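Teaching robots the boring parts: a conversation with Bristora's demonstration lead

The office has desks, a mottled carpet and a great deal of ordinary mess, and the person I came to meet is delighted by all of it. Bristora teaches machines to tidy up, and it does the teaching by hand. 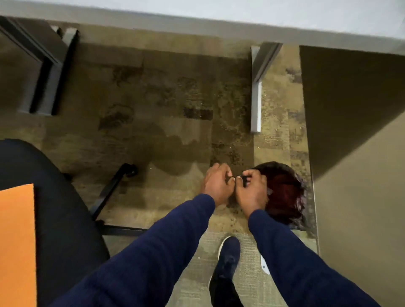 Small things on the carpet, small things on a chair. 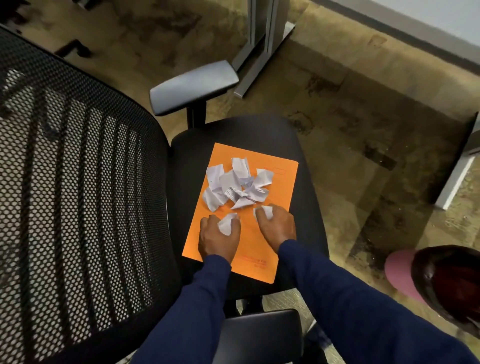 Words by the Skestadik workplace editor
Jan 5, 2026

I had pictured big arms and safety cages. What I got was an hour on office carpet with the lead of Bristora's demonstration team, who talks with both hands and kept getting down on the floor to show me what a sentence meant.

"People think we write instructions," the lead told me. "Go to this spot, close the fingers, lift. We used to! It took weeks and then you moved the chair and the whole thing fell apart. Now we do the job ourselves, over and over, and the system learns from that."

The job in question is picking up, and it is much harder than I would have guessed. Paper is the favorite subject here, torn paper in particular. A flat scrap lies so close to the surface that there is nothing to grab, while a crumpled one changes shape as soon as you touch it.

"Watch what your own hand does with a scrap of paper," the lead said. "You don't aim at it. You press a little, you drag, you feel an edge come up and you've got it. Try writing that down! I've tried. I got a page and a half and it was wrong."

So the team demonstrates. A single task gets 500 recordings before anyone trains on it, and the person doing the work changes its details all the time: a different chair, papers heaped or spread out, something small and dark down under a desk where the legs get in the way. I asked whether the demonstrators are told to move in a special way.

"Slower than you want to, for the first day. Then I tell them to forget I said it. If you move like a robot, you teach the robot to move like your idea of a robot, and that's no use to anyone. We want the little fumbles. Somebody drops a piece, picks it up again, great, keep going, that's gold."

There is a second way of teaching, and the lead clearly enjoys it just as much. With the remote rig, called Zillito, an operator holds a pair of grips and the robot's arms follow along with a short delay. Hand recordings are quick to make and natural to watch, but human fingers can do things that two metal ones can't. Driving the robot directly closes that gap.

"The first time you drive it you feel so clumsy," the lead said, laughing. "You can see the paper, you know exactly what to do, and you can't feel a thing. New people pinch way too hard. Then after a few days they start to lean on what they see, how the paper bends, how the shadow closes up under the finger, and suddenly they're good. I love that week."

The mix they have settled on is mostly hand work, followed by 90 driven runs per task. When I asked how well it goes, I got numbers without any hesitation. Last April the robot cleared paper from a chair seat in 29 out of every hundred tries. Now it manages 79, and the lead can tell you what happens in most of the others.

"Two scraps stuck together, that's the big one. It lifts the pair, one falls halfway, and it doesn't notice. A person would. Getting it to look back at what it just did, that's what I'm working on now, and I think demonstrations can get us there too. You just have to remember to look back yourself when you're recording."

Under the desk is the other trouble spot. The light is softer, the carpet is all patches, and a small black object can pass for one more dark fleck. Boros, the firm that cleans offices and is paying for part of the work, asked for exactly this, on the grounds that its crews spend much of an evening bent over.

"They showed us how they do it, by the way. Cleaners are the best demonstrators I've ever had. They don't waste a motion. One of them changed how I reach under a desk, and I've been doing this for years."

I tried a few rounds on the remote rig before I left. I pinched too hard, let go too early and pushed a perfectly good piece of paper off the seat. The lead asked if it was all right to keep the recording, and I said yes.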